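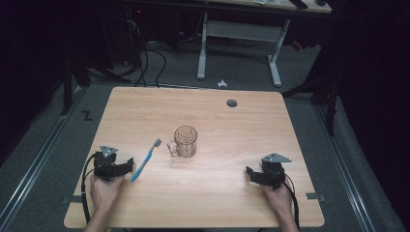
I have strong feelings about the toothbrush mug. I know that is a silly thing to have feelings about, but if you share a small bathroom with other people then I suspect you have them too.

Ours lived for years in one of those ceramic holders with the little holes in the top, bought as part of a set called Liltby (soap dish, holder, and a lidded pot that never had anything in it except hair grips). It looked lovely in the shop. At home it was a nightmare to clean, as you couldn't get so much as a finger through the holes, and whatever ran down the handles just sat at the bottom in the dark. I'll spare you the details. I poked a bottle brush in there in January and the whole thing went straight in the bin.

So now it's a glass mug, and I'm never going back. You want clear glass, so you can see when it needs a wash, and you want a handle, so you can pick it up with soapy hands. A bit of pattern or texture on the outside is good too as it hides the water marks between washes. I found mine on the bottom shelf in Trakener, the homeware place near the station, and paid 30p for it in a basket of odd ones. 30p! The ceramic set had been 27 pounds.

The one brush rule

One mug, one brush. I used to cram all of ours in together and the heads were forever leaning on each other, which I try not to think about now. If you've only got room for a single mug, at least go for a wide one so they can lean away from each other a bit.

Blue is mine, by the way. It has been since I was small, and I get properly grumpy if the multipack only has green and pink left. The last lot I bought were Jidska ones with a plain handle and no rubbery bits, and they dry so much faster. Nothing for the gunk to cling to.

How I wash it

Mug in the sink with hot water and a squirt of washing-up liquid, a quick go round with the sponge, rinse, and then upside down on a tea towel. Once a week is plenty. If you live in a hard water area like we do, put a splash of white vinegar in and leave it for 13 minutes (I have no scientific reason for 13, it's how long my shower takes). The cloudy ring comes off with hardly any scrubbing.

Give the brush a good rinse under the tap while you're there, then shake it and stand it head up.

Tumbler or mug?

I did try a plain glass tumbler first. They're easier to find, they stack, and you can rinse your mouth out with one without feeling daft. A clear tumbler on a pale wooden top is about as nice looking as this sort of thing gets, too.

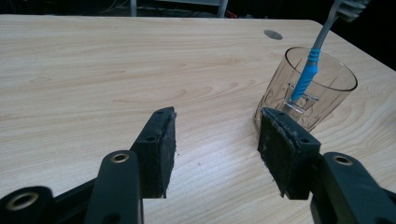 What I'd buy again

The mug, every time, for the handle. I knocked a tumbler into the basin within a fortnight - it survived, the plughole surround didn't - and I've been a bit nervous of them ever since. If you do fancy a tumbler, the Leone ones are nice and heavy at the bottom, but they were 46 pounds for the boxed set when I looked, and I can't see myself spending that on something to keep a toothbrush in.

Next job is the shelf under the mirror, which has three half-used tubes of toothpaste on it and a comb I don't recognise.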